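**Perken hand-held gripper kit: anyone else using one at home?**

**quiltrack** wrote:

So I finally caved and bought the Perken. I've had it since October and I figure that's long enough to have opinions. Background: I do paid collection work from my living room for a small outfit called Flarora, mostly soft household stuff, pillows and blankets and clothes. They'll take recordings from a few different kits, and I was on the Pramanik before this.

Good stuff first. The finger pads are great! They're blue, kinda grippy, and they grab fabric way better than the hard tips on my Pramanik, which just slid off anything with a fold in it. The trigger is smooth, and I can do a full session without my hand cramping up (I have small hands, so this was a real worry).

Bad stuff: the cable. It comes off at an angle and I'm forever flicking it out of the way with my elbow. Also the price. I paid 400 for the kit and then the mount plate was extra, which I only found out at checkout. Grr.

Most of what I do is cushions on the sofa. You bring the jaws in over the front edge, pinch, lift, put it down someplace else, and do it again until your brain leaves your body.

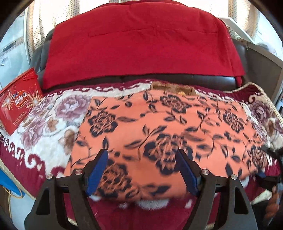

The part I still can't get consistent is the pinch itself. If I come in too flat I get a big handful of whatever's underneath, and if I come in too steep the pads just skate over the top. I've been going in a bit tilted and closing slow, and that gets me maybe roughly 105 keepers on a good day. Is that normal? Flarora won't tell me what other people get.

---

**Melur Entili** wrote:

That's a perfectly good day for soft goods, don't sweat it. I do dishes and boxes and I get more, but boxes hold still.

Slow down your approach though. I can see the flower print on that orange cushion smearing, and my reviewer kicks stuff back for that. Could be your outfit is more relaxed.

---

**quiltrack** wrote:

Huh, they haven't rejected any for blur yet. Now I'm nervous lol. Is there a setting or is it just me moving too fast?

---

**Oğuzhan Öztürkmen** wrote:

There's a shutter option in the Perken app, under capture, and it ships on auto. Set it to the fast one and turn on more lights. I went through this with mine and it fixed most of it.

I'm gonna disagree with the OP on the pads. They're nice for the first 2 months and then they get shiny and you're buying replacements from Perken at Perken prices. I wash mine in dish soap, which helps a little. My old Pastard had pads you could cut yourself out of a sheet of rubber and I miss that thing every day.

---

**tapedmeasure** wrote:

The Pastard?? The one where the jaws wouldn't close parallel? I sent mine back twice. No way am I taking that over the Perken because of some rubber.

---

**Oğuzhan Öztürkmen** wrote:

Mine closed fine. You have to shim the left side. It's in the manual, page 7.

---

**tapedmeasure** wrote:

I shouldn't have to shim a brand new gripper, dude.

---

**Melur Entili** wrote:

Can we not do the Pastard thing again, there's a whole thread for it.

Back to the pinch. Try starting with the gap right over the edge, wider than you think you need, and let one pad touch down before the other. Then close. With piping or lace or anything sticking out along the edge I go for a plain stretch, because trim snags on me. And on the cable, I run mine up my sleeve with a hair tie at the elbow. Looks dumb, works great.

---

**quiltrack** wrote:

Ok, tried the hair tie and I'm mad I didn't think of it. Changed the shutter too, and dragged the floor lamp over from the bedroom. Clips look sharper to me, but they're still in review so we'll see.

Didn't get anywhere with the one-pad-first thing. I keep shoving the whole cushion back instead of getting under it. Do you brace it against something?

---

**Melur Entili** wrote:

Against the back of the couch, if your task sheet lets you. Mine does. Ask them first.

---

**nopemcgee** wrote:

Anybody know if the Pramanik mount plate fits the Perken? Same bolt pattern as far as I can tell, but I don't want to force it.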